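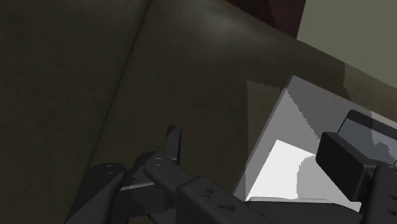
The Loma Robotics Club meets after classes in a room that used to be a language lab. It has long desks with power outlets, which is most of what the club needs, and since August it has spent nearly all its meeting time in simulation.

The club is entering the open section of the Destovlow Challenge, a student contest in which a simulated arm has to move objects into and out of containers. Teams don't bring hardware. They send in a control program, and the organizers run it on their own machines against a set of test layouts that the teams have never seen. Each entry gets 200 attempts. The score is the number that end with the object where it should be and the arm back at its starting position.

Two years ago the club built a small wheeled robot for a different contest and spent most of its money on motors. This year it spent almost nothing. The simulator is free for schools, and the members run it on desktop computers the college was about to replace. A full set of practice attempts takes most of an evening, so somebody starts a run at the end of each meeting and the results are read at the next one.

The members work in three small groups. One looks after the arm's movement, one after the gripper, and one after what the program sees. That last group has had the hardest time. The simulated camera sits close to the gripper, so the linked fingers take up a good part of every view, and the program has to find a container and whatever is in it from what shows around and between them.

Shadows have been the other problem. In the simulator they have hard, stepped edges, and one can fall right across the bright floor of a container. An early version of the program read that kind of edge as the side of an object and tried to pick it up. The fingers closed on nothing, the arm lifted, and the log recorded a successful grasp. It took two meetings to find out why the numbers looked so good when the recordings looked so bad.

The fix was plain enough. The program now takes a second view from a slightly different height before it commits to a grasp. A real object shifts against the floor behind it when the camera moves. A shadow lying on the floor stays put on the floor. The second look costs time on every attempt, and the club argued over whether it was worth it. They kept it.

The gripper group had its own trouble with walls. When a container is turned at an angle to the arm, one finger tends to come down on top of the wall before the other has reached the object. For a while the group tried turning the whole gripper to match the container every time. That worked for large containers and failed for narrow ones, where there was no room for the fingers to open. Now the program checks the gap first and picks from a short list of approach angles.

They named the program Valimis. The name was chosen by vote and the runner-up is not printable.

By the middle of the fall the club had 228 saved recordings of failed attempts. New members start with these. They watch a few, write down what they think went wrong, and then compare notes with the person who worked on that version. Several of the current members had never written a line of code when they joined, and reading failures turned out to be easier to begin with than writing a controller. It also means the older members have to explain their own code, which has led to a good deal of it being rewritten.

The club's practice scores have gone up slowly. The first complete version finished roughly 80 of its attempts. Later versions have done better, but the score drops whenever the members change the lighting or swap in containers they haven't used before, and the contest layouts will do both. One group now spends its time making layouts on purpose to break the program. They put objects against the walls, partly under the shadow of the arm, or in the corner farthest from the base.

A visit from a team at Zúñiga Technical Institute helped with that. The two clubs traded layouts and ran each other's overnight. Loma's program did poorly on the first batch, mainly with flat objects that leave the fingers little to close on. The Zúñiga team had trouble with the angled containers. Both went home with a list.

Entries close at the end of the winter term. Before then the club wants to cut the time spent on the second look and to stop the arm from swinging wide on its way back, a habit that has cost it points in practice. If there is time left, the movement group would like to try a version that nudges an object away from the wall before gripping it. So far that version mostly pushes things over.

Meetings are open to any student at the college, and there are still a few free desks.

Last updated: 3 December 2021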